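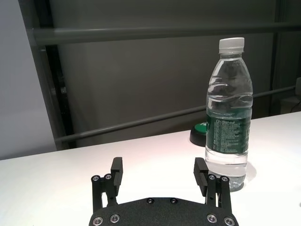 Linkage grippers or soft pads for plastic bottles?

Posted by Jasmina Kos in Grippers and End Effectors

I have a two-arm bench setup and I'm trying to choose between two sets of grippers. The first is the Grindico parallel linkage type with flat black pads. The second is the Hukitz soft finger set, which costs 400 more for the pair and needs its own controller. The test object is a water bottle with the cap on. I want one arm to hold it while the other turns the cap. The Grindico pads close fine on blocks and tins, but I'm worried about thin plastic. Both arms have a wrist camera and there is another camera at chest height. Has anyone run both types on bottles?
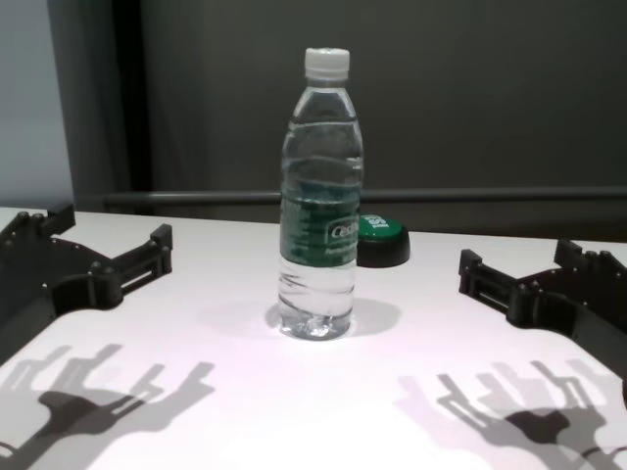 Chest camera view, both grippers open either side of the bottle.

Chepkoech Gachanja

I've used both. Keep the Grindico pair for now and spend a bit of time on the closing force before you buy anything. Start at the lowest setting and go up in small steps until the bottle stops slipping when you lift it. Ours settled at 3 on the Kinyua controller, and at 8 the side of the bottle caved in.

Grip height matters more than the pad material. Go for the label or just under the shoulder, where there are ribs. A full bottle with the cap on is fairly stiff. Once the cap is off it gets much softer, so drop the force before you start turning.

The Hukitz fingers are kinder to the plastic but they twist when the other arm turns the cap. We logged 3,064 grasps across the two sets and most of the soft finger failures were twisting.

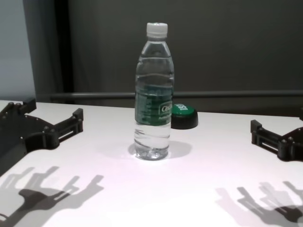

Do I need to recalibrate the wrist camera after changing the finger pads?
Only if the camera or its bracket has moved. If the new pads are a different length, update the fingertip offset in the controller and leave the camera calibration alone.

Ilus

never tried the Hukitz ones but stick a strip of rubber on the pads, it's cheap and it worked for me. Clear bottles are a pain for depth cameras as well so aim at the label.
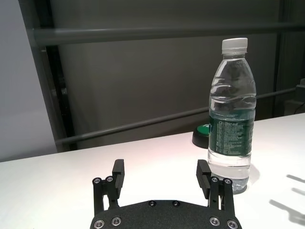
Wrist camera view with the fingers spread, right pad close to the base of the bottle.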